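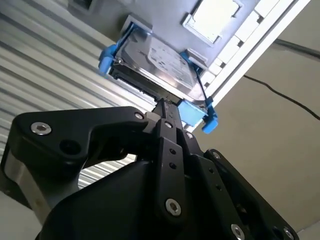
Open day at the Rosidum film archive

The Rosidum opens its back rooms to the public twice a year, and I finally got to the April one. I've been going to the cinema out front since it reopened, mostly for the weeknight double bills of old British thrillers, but I'd never been past the door beside the candy bar. The open day costs $8, which includes a tour, a talk, tea and a ticket to the afternoon screening.

Tours leave from the foyer every half hour from ten. I booked the 10.30 and was told on arrival that it was running late, so I had time to look at the posters. The foyer display was all country-house mysteries, in keeping with the day's theme. Most were Australian daybills, the long narrow ones, and several had been folded into eighths at some point and flattened out again. The colours on the daybills are often nothing like the colours on the British originals. One had given the butler a bright orange coat.

Our group had a guide from the archive staff. She started in the receiving room, where prints come in. Donations arrive from closed cinemas, school libraries, deceased estates and now and then from a farm shed. Each can is opened, sniffed and logged. The sniffing is serious. Acetate film that has begun to break down smells of vinegar, and a bad reel can set off the others stored near it, so anything that smells goes to a separate cold room. She passed around a sealed jar with a few inches of film in it, and when the lid came off everyone took a step back.

Next was the inspection bench. A print gets wound through by hand over a light table, and the staff note every splice, torn perforation and missing section on a card. The archive holds 1190 feature titles, and the guide said fewer of them are complete than you would think. Cinemas used to trim damaged frames and join the film up again, and after enough seasons of that a print can be short by a minute or more. In a murder mystery this matters. They have one where the line naming the poisoner is gone from the reel, and for years people who saw that print left the cinema unsure who had done it.

The film in question is Durnavent, which was also the afternoon's screening and the reason I had picked this open day over the spring one. It's a manor-house picture with a family solicitor, a will, a locked conservatory and a lot of people coming downstairs in dressing gowns. The archive has two prints, neither of them whole. The restoration took the better one as its base and filled the gaps from the other, and the guide had a short reel of before-and-after clips set up in the corridor. The scratches were much reduced. The sound was the bigger improvement. In the old version I could make out maybe every second word from the colonel, and in the new one he was perfectly clear, although he turned out to have very little to say.

The cold vaults were the part I had most wanted to see, and we only got to look through the window in the door. Letting a tour group in would raise the temperature. Fair enough, but the website could make it clearer, as a couple of people had brought jumpers specially.

The talk was in the small upstairs theatre and ran from noon for a bit over the advertised time. The subject was the detective in British second features, and most of it was given over to Inspector Mac Suibhne, the character who appears in five films from the same studio as Durnavent. I hadn't known there were five. He is played by two different actors without any explanation, and in the fourth film he has acquired a daughter who is never mentioned again. The speaker showed a clip from each. The best was a railway carriage interrogation done in a single long take, with the light from the stations passing over everyone's faces. The weakest had the inspector explaining the whole plot to a constable while standing in front of a map.

Questions afterwards were mostly about when the rest of the series will be screened. The answer was that the second and third films are in decent shape and could be shown next year, and the others need money and time. Someone asked whether they would be released on disc and was told that the rights are a mess.

Lunch isn't included. The foyer had sandwiches and a slice, both gone by one o'clock, so I walked down to the bakery on the corner and ate a sausage roll on the bench outside. If you're going to the spring open day, bring something with you or get in early.

Durnavent started at two. The theatre was close to full, and the print was shown from the new digital copy with an introduction that gave away nothing. I liked it more than I expected to. The first half hour is slow, with a great deal of arriving and unpacking, but once the solicitor is found in the conservatory it moves along well. The aunt is the best thing in it. She gets most of the good lines and is the only member of the household who behaves as though somebody has died. I guessed the culprit and then talked myself out of it, so I can't claim that one. The restored line came through clearly, and there was a small murmur in the audience from people who must have seen the old print.

My complaints are small. The corridor outside the inspection room is too narrow for a full group, and those at the back missed much of what was said. The clip reel was on a loop with no labels, and it took me a couple of goes to work out which was the before and which was the after. The second toilet upstairs was out of order.

Getting there: the station is a ten-minute walk, uphill on the way in. Parking behind the building is for staff, and the street parking is two hours only, which won't get you through the day. The Orano car park across the road is open all day and had plenty of room when I went past. The foyer and both theatres are accessible by lift, and the tour has one set of three steps with a portable ramp that the staff will put out if you ask at the desk.

Bookings for the spring open day go through the cinema's own website and not the ticket agency. The theme then is Australian crime films of the fifties, and the inspection bench will be running with a print on it for the whole day.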